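Teltwood Home Loans — Frequently Asked Questions
First mortgage, remortgage and fixed rate questions
Page updated Wednesday, November 26, 2025

These are the questions which our clients in Planddale and Trindside ask most often before the first meeting. The answers are general. For your own numbers, please make an appointment with Toshiko Hirano or Liudmyla Tkachenko.
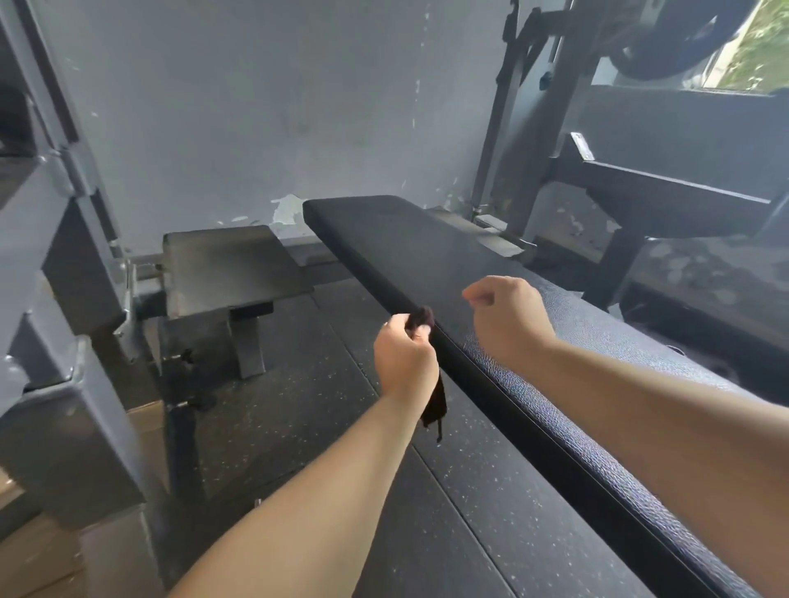
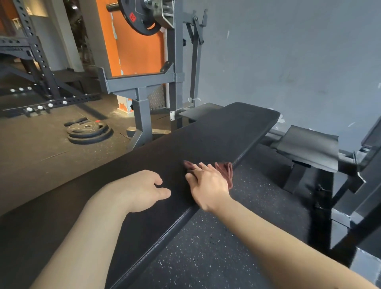

Hands at the black padded bench, both pictures.

Do I need to have a property chosen before I speak with you?

No. Many people come when they are only thinking. It is even better, because we can tell you the price range first, and you will not lose a weekend on apartments which the bank will not finance for you.

What is the difference between a fixed and a variable rate?

With a fixed rate, your interest stays the same for the agreed period. With a variable rate, it can go up or down when the lender changes it. A fixed rate gives you a payment you can plan. A variable rate usually gives you more freedom to pay extra or to leave early. Please read the conditions of your own lender, they are not all the same.

Can I fix only one part of my loan?

Yes, with most lenders we work with. This is called a split loan. You decide which part is fixed and which part is variable, and each part has its own account number. Some lenders charge a separate monthly fee for the second account, so ask about this.

How long should I fix for?

We cannot answer this on a web page. It depends on when you may want to sell, if you expect a child or a change of job, and how you sleep when the payment changes. If you plan to sell in the next two years, a long fixed period can become expensive.

What happens if I break the fixed rate early?

The lender may ask you for a break cost. It is calculated on the day you leave, from the remaining balance, the remaining time and the market rates at that moment. One client of our Trindside office paid $657 in May. Another person with a bigger loan can pay much more, or nothing. Always ask for the number in writing before you sign the sale contract.

Which documents should I bring?

Photo identification, your last three pay slips, bank statements for the last 6 months, and a list of your debts, including credit cards you do not use. If you are self-employed, bring also two years of tax returns. Copies are fine for the first meeting.

Does an unused credit card matter?

Yes. The lender looks at the limit, also when the balance is zero. Closing a card can help, but please do not close anything before we have looked at the full application together.

How much does your service cost?

The first meeting is free. If you want a written comparison of loans, it costs $300, and we take this amount off the final fee if you continue with us. The lender may also pay us a commission after settlement. We show you this amount on paper before you apply.

Can you show me what a rate change does to my payment?

Yes, we do this at the first meeting. We take your real balance and calculate the payment at today's rate and at two higher rates. If your payment now is $1,526 a month, for instance, you will leave with the two other figures next to it on the same sheet.

How long does approval take?

For a simple application with all papers, one to two weeks is normal. It takes longer when a valuer must visit the house, or when the income comes from several places. Old houses on the Tymoshchuk estate often need a second valuation — please allow extra time there.

Is pre-approval a guarantee?

It is not. The lender still has to accept the property itself, and your situation must stay the same. Do not change jobs or buy a car on credit between pre-approval and settlement without calling us.

Can we have the meeting in another language?

Liudmyla speaks Ukrainian and Toshiko speaks Japanese. The loan contract will be in English, and we go through it with you page by page.

I did not find my question.

Write to us with the form on the Contact page, or call the Planddale office during working hours. Please mention if your fixed period is ending soon — we try to answer these messages first.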